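Soft objects keep failing in our logs — club project

kadri_r
Our club's handheld gripper set is at 1312 demos. Hard objects are fine. Plush is bad, and training on it doesn't help much. Ideas?

tundard90
Too few plush demos. How many of the 1312?

kadri_r
594.

tundard90
Then it isn't the count. I'd look at the finger pads.

grukgate
Disagree. Worn pads would hurt the hard objects too. My guess is everyone starts from the same pose and closes too early.

tundard90
Not the same thing. A box still holds with a bad pad.

kadri_r
I went back through the green plush ones tonight. The rim on the right finger is ragged, so tundard90 has a point.

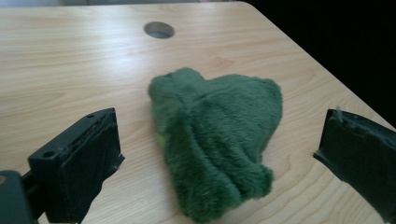 I'll put new pads on both sides and record 10 more with a slower close. If those look the same as the old ones, I'll try grukgate's idea and vary the start pose.

grukgate
Change one thing at a time. New pads, same speed.

kadri_r
OK, pads first.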